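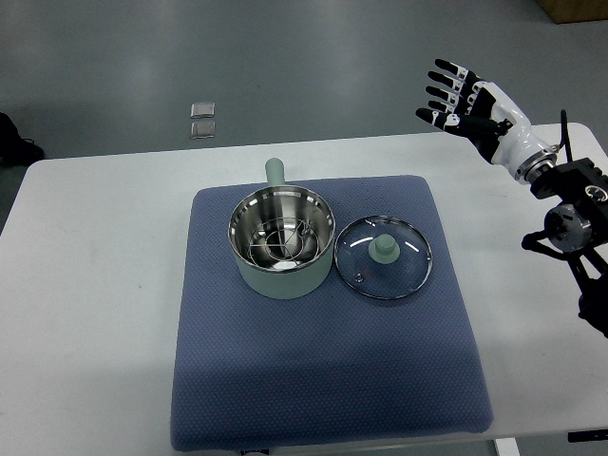
Solange Lecomte wrote in after the last edition to say that her Kastley had spent its first five months weighing every bag of flour in the house at exactly nothing, and could we please put the calibration section before the recipes. Done, Solange. It now comes before the warranty too, which tells you how we feel about the warranty.

4. Setting Up Your Kastley Kitchen Scale

4.1 Finding somewhere to put it

1. Choose a hard, level surface. A folded tea towel is not a surface. Neither is the top of the fridge, whatever your household has been using it for.
2. Keep the scale clear of fans, open windows and the range hood. It will weigh a draught quite happily and report it as sugar.
3. Turn the two rear feet until the bubble sits inside the ring. Near the ring doesn't count.

4.2 Batteries

4. Slide off the cover underneath and fit 2 AAA batteries, following the diagram moulded into the tray. Yes, one of them goes in backwards. They always do.
5. Wait for the display to run through its little light show and settle on 0.

Note: If the display shows Lo, the batteries are flat. If it shows Lo with new batteries, they came from the kitchen drawer and were never new.

4.3 Calibrating

6. With nothing on the platform, hold UNIT until CAL flashes, then let go.
7. Place the Ullex calibration weight in the centre of the platform. A tin of tomatoes is no substitute. We have had letters arguing the contrary and have kept them all.
8. Hands off until PASS appears. If you get Err 29, remove the weight, check the bubble and start again from step 6.

Caution: Don't exceed 5 kg. The platform won't break, but the sensor underneath takes it personally and every reading afterwards will be a matter of opinion.

4.4 Switching units

Press UNIT briefly to move between grams, ounces and millilitres. The millilitre setting assumes you are weighing water. Honey will be wrong, and so will oil, in the other direction.

Replacement feet are part 1218, from the Baudry counter at Callotgate. They are sold in pairs.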